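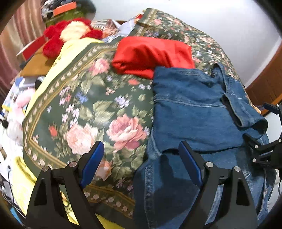

Blue-tipped jaws open over the floral cover, with the red cloth and the denim lying on it.

The Stolness hand-held gripper kit has been in use in our household since October, and several readers have asked for a fuller account than the short notice I gave at the time. The following remarks concern the standard kit, as sold by Brumley, together with the recording service which the same firm offers by subscription. I paid for both at the listed price, and Brumley has had no sight of this review.

The kit is intended for persons who wish to record household tasks by hand, so that the recordings may later be used to train a robot arm. It was supplied in one carton containing two grippers, two wrist straps, a charging lead, spare pads and a printed guide of very modest length. The price was 1,150 euros. The subscription is charged separately and allows up to 200 recordings in each month, after which further uploads are held over until the next.

Assembly took most of an evening. The guide assumes that the linkage pins have been fitted at the factory, and on one of my grippers they had not been. Birsen Güler of the Brumley support desk replied the following morning with a corrected sheet, and I have had no cause for complaint with the service since. It would nevertheless be proper for the corrected sheet to be placed in the carton.

My own work with the kit has been confined to clothing and bedding. Folding is a severe test of any two-jawed tool. The blue pads take hold of thin cotton without difficulty, and a pillowcase may be folded in four movements once the user has learned to approach the corner from the side. Denim is another matter. Where a seam is thick, the pads tend to close on the ridge and slide off it, and a strap or waistband will often be lifted when the user had meant to take only the upper layer. I obtained better results by pressing one jaw flat against the cloth and drawing the edge towards it with the other hand.

Patterned covers deserve a word. The Prondov software, through which all recordings are checked before upload, marks each one as accepted or returned. Of my first 286 recordings, the greater part of those returned had been made on a floral cover, and the reason given in nearly every case was "edge not found". Tülin Soylu, who uses the same kit for table linen, reports a similar difficulty with checks. A plain sheet laid over the bed reduced the number of returns, although it made the work rather dull to look at.

The weight of the grippers is acceptable for a session of half an hour. Beyond that I found the right wrist began to tire, and the strap does little to help. Remzi Ateş has suggested a forearm rest of the kind sold for the older Seo model. I have ordered one and will report on it in due course.

The pads are said by the maker to last for 3,000 closures. Mine were changed somewhat earlier, the left having begun to lift at one corner. Replacement is simple and requires no tools, but pads are sold only in sets of four pairs, and postage is charged on every order.

I would recommend the kit to those who have a definite purpose for the recordings and sufficient patience for the checking process. Persons who merely wish to try such work should enquire about hire. Urszula Pawłowska hired a set for a fortnight on terms which she considered fair, and the deposit was returned promptly.

Questions concerning the subscription should be addressed to Brumley directly. Those concerning denim may be left in the comments.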